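Arm bench notebook, Wuredbridge lab
November 2023

Open day. Writing this up while my feet still hurt and before the sign-in sheet gets lost with last January's.

Sign-in sheet says 174 visitors, which includes one who signed as "Batman" and a family that signed twice. The Nemar people had the hall downstairs with the big mobile base and the music. We had the second floor, no music, and a sign pointing at the restroom that also pointed at us. I believe that accounts for a good share of our traffic.

Plan was the short pick-and-place demo on a loop: visitor names a thing on the table, arm goes and gets it, puts it where it's told, everyone claps. Ran it 36 times between opening and lunch. 28 clean, 8 not. Of the 8, most were the plush toy, which has no opinion about where its edges are and folds up the moment the fingers close. Ketchup bottle was fine all day as long as it was lying down. Somebody's uncle stood it up after every run, to be helpful.
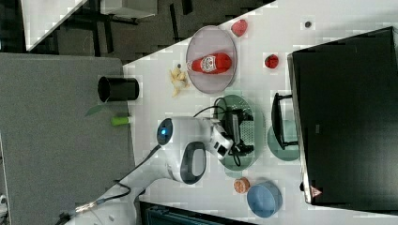
Speed was the other complaint. I had the arm capped well under what it can do, with people leaning in, and a kid of maybe six told me his grandmother was faster. I wrote that down under feedback. The Bundgaard visitors were politer and asked for cycle time, then payload, then price, in that order, and went quiet after price. They do want a follow-up. They're packing odd-shaped goods by hand and have 1,000 item types to deal with, so our tabletop is a bit of a toy next to that, and I said so.

Jodden planner froze once, early afternoon, mid-reach. Restarted it, homed the arm, lost ten minutes. Filled the gap by explaining what an emergency stop is for. Best-attended part of the day. Three people asked to press it and I let all three, so the restart count in the log is higher than the fault count. Don't go hunting for a bug there.

For next time:
Tape marks on the table for the start positions. I was resetting by eye and it got sloppier as the day went on.
Pull the plush toy out of the main loop, or keep it for the end when everyone wants to see a failure anyway.
Tie back the arm cable. I kept catching it with my sleeve.
Someone else does the talking after lunch.

Log from the frozen run is saved on the bench machine, haven't opened it yet. Bundgaard wants numbers on the ketchup bottle specifically. No idea why. Will send them.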